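# About Brovine

Brovine packs pantry and snack boxes for offices, clinics and schools. We buy fruit and packaged snacks, sort them by hand, put them in boxes and deliver them. We also pack smaller boxes for households, which make up the rest of our orders.

Femke Peeters started the company after several years of running the supply room at a dental office. She ordered the coffee, the paper towels and the snacks, and the snacks were what people came to her desk about. The first boxes were packed on her dining table in Catacutan and went to three offices on the same street. We moved to our present building on Gostura Road the following August and have been there since.

## What we pack

Every box has two parts. One is fresh fruit, and the other is packaged snacks with a shelf life of at least 92 days from the delivery date.

The fruit changes with the season. Apples, pears, bananas and mandarins go out most of the year. We carry lemons and limes all year because many of our offices keep a water pitcher in the break room and asked for them. Limes are packed loose in the corner of the box, on top of a paper sheet, and never under anything heavier than a bag of chips.

The packaged side is chips, crackers, nuts, dried fruit, cookies and a few kinds of candy. We list the full contents on the sheet inside the lid. If a customer asks us to leave out peanuts, pork gelatin or anything else, we note it on the account and it applies to every box until they tell us to change it.

## How the packing room works

We have 5 packing tables, all with white tops. White shows crumbs, juice and torn wrappers right away, and the tops get wiped down between orders. Fruit comes in through the side door and goes to the sorting table first. Packaged snacks come in through the dock and are shelved by date, oldest in front.

A packer takes one order sheet at a time and lays out the contents on the table before anything goes in the box. It takes a little longer than filling straight from the shelf. We tried the faster way for one summer and went back, after too many calls about missing items.

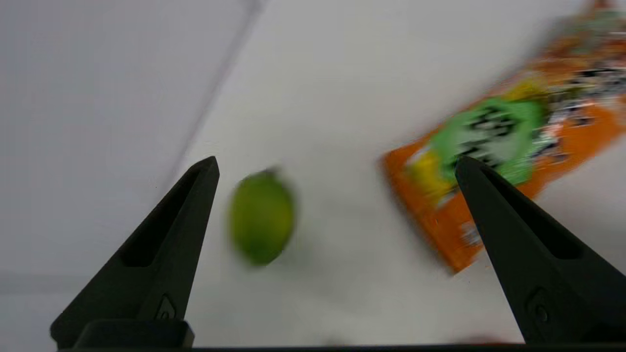 **Can fruit and snacks be ordered separately?**

Fruit-only and snack-only boxes are both available, on the same delivery schedule as the mixed box. Fruit-only boxes have to be ordered by noon two days before delivery. Snack-only boxes can be ordered up to the afternoon before.

## Boxes and wrapping

Our boxes are plain cardboard in three sizes, with paper padding. We stopped using foam trays when our supplier discontinued them and did not look for another. Drivers will take back flattened boxes if they are dry and clean, and we reuse them until the corners give out.

The medium box is called the Astlow, after the street where our first regular customer had its office. The other two are just called small and large.

## Damaged or missing items

Fruit bruises and packages sometimes split. If something arrives in bad shape, call or write within two days and we will put a replacement in your next box or take it off the bill, whichever you prefer. We do not need the item back. It helps us to know the number printed on the order sheet, so please keep the sheet until you have gone through the box.

## Where we deliver

We deliver in Catacutan and the towns along the river as far as the county line. There are 301 addresses on our regular routes at present. Offices get morning deliveries. Households are done in the afternoon, and a box can be left on a porch or with a neighbor if you tell us which.

We do not ship by mail. We get asked about this often, mostly by people with family here who have moved away, but the fruit does not hold up well enough.

## Larger orders

For conferences, field days and similar events we can pack up to 1000 snack bags with one week's notice. Each bag has one piece of fruit and two packaged items. Oranges and apples work best for these. Extra limes and lemons for drink tables can be added by the case.

## Visiting and contact

The front office is open on weekday mornings. You are welcome to stop by to pick up an order, change a standing one or look at the box sizes. The packing room itself is not open to visitors while orders are going out, but we can show you through in the afternoon if you call ahead.

Femke still answers most of the email. Expect a reply by the next working day.

Page last updated Fri 9 March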